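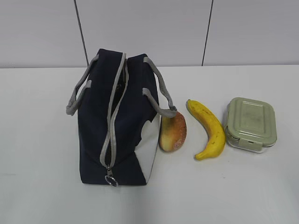
Food and Daily Life, Unit 6
The packed meal: how food moves from the kitchen to the place of work
Handout for the reading group, Mernitz evening course

1. What this unit covers

In the last unit we studied the shared midday table. Now we turn to the meal which is eaten away from home. For a long time historians gave it little attention. A packed meal leaves few traces: there is no menu, no bill, and usually no recipe. What we have are household notebooks, rules of factories and schools, and the containers themselves.

Please read the first two chapters of the course reader before the session. The third chapter is optional, but it will help those who write their paper on schools.

2. Some terms

Carried meal – any food prepared in one place and eaten in another by the same person or household. Food bought on the way does not count.

Main piece – the part which gives most of the energy. In many regions it is bread, in others rice, dumplings or cold potatoes.

Side piece – fruit, pickles, cheese, nuts. It is often the side piece that tells us about the season and about the money in the house.

Carrier – the outer thing (cloth, basket, can, bag). We keep it separate from the container, which touches the food.

3. The Skurnico notebooks

Our main source is a set of household notebooks from the mill town of Skurnico. The set has 118 notebooks, kept by 30 families, and 24 of them mention carried meals on a regular basis. The writers did not intend to describe their food. They wrote down expenses, and the meals appear because bread and fat had to be paid for.

Three points to notice when you read the extracts:

The main piece changes very little during the year. Families write "bread as usual" for many weeks in a row.

The side piece changes often. Apples and onions are common in autumn, and in May there is a gap when the stored fruit is finished and the new fruit is not yet ripe.

Cloth is mentioned more than any box or can. It was washed, mended and used again, and one family lists it together with the bed linen.

Be careful with silence in the source. If a notebook does not mention fruit, it may be that the fruit came from the garden and cost nothing.

4. Comparison: the Skikmont school rules

The second source is shorter. The school in Skikmont had 770 pupils, and its printed rules give one page to food. Pupils had to eat in the lower hall, they could not exchange food, and glass was forbidden. The rule against exchange is interesting for us. It suggests that exchange was happening, but we cannot know how much.

In the notebooks we see the meal from the side of the person who pays. In the rules we see it from the side of the institution. The person who eats is missing in both – please keep this in mind for the discussion.

5. Keeping food cool

Before insulated materials became cheap, people used shade, wet cloth and cellars. This had an influence on what was packed. Hard cheese traveled well, soft cheese did not. Dried and salted meat was preferred in the warm months. When you compare older and newer packed meals, ask first what could stay safe until noon, and only after this ask what people liked.

6. Questions for the session

Why would a family record cloth and bread but not fruit?

What kinds of sources could bring us nearer to the person who eats?

Is the line between carrier and container useful for the Cheng extract (reader, chapter 2), where a single cloth does both jobs?

7. Written work

Short paper, two pages, on one carried meal from any period. Use at least one source from the reader. The paper is due on November 18, 2023, on paper or by e-mail. If you use a family document, add a copy of the page and say where the original is kept.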